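Progress report to the Skostent small grants program
Project: two-arm dish bench, Kuvthorpe shared workshop
Friday, September 28, 2018
Prepared by Savita Mittal

Both arms are now mounted on the rail and the booth walls are up. Béla Illés ran the purple cables along the arms and tied in the grippers. We have logged 106 runs with the wire basket since March.

Spending to date is $311 of the second payment, mostly connectors and extrusion. The wiring under the mounts still needs a cover. Kohei Kikuchi will fit one next month.

Next step is scoring the runs by plate position. We request release of the remaining $200.

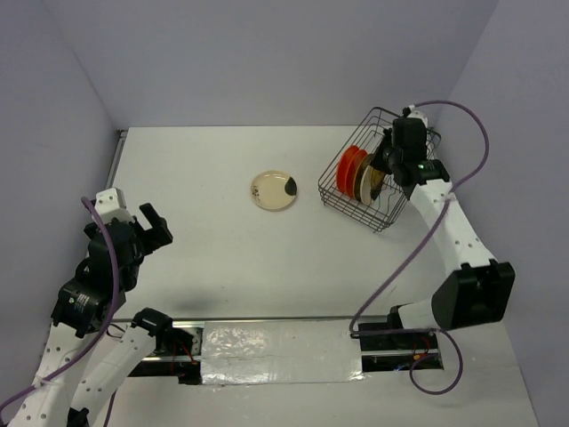
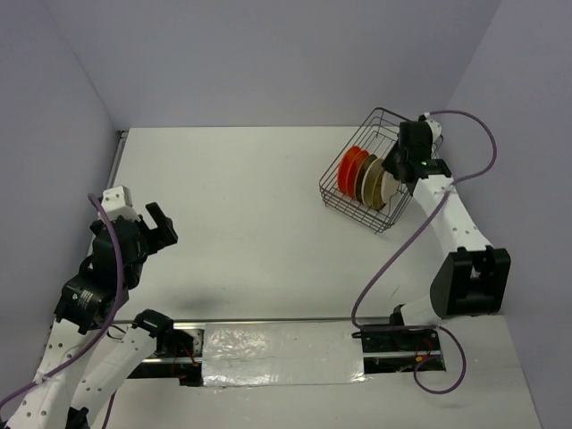
Dish bench, right gripper at the basket. In the first picture one plate is on the table.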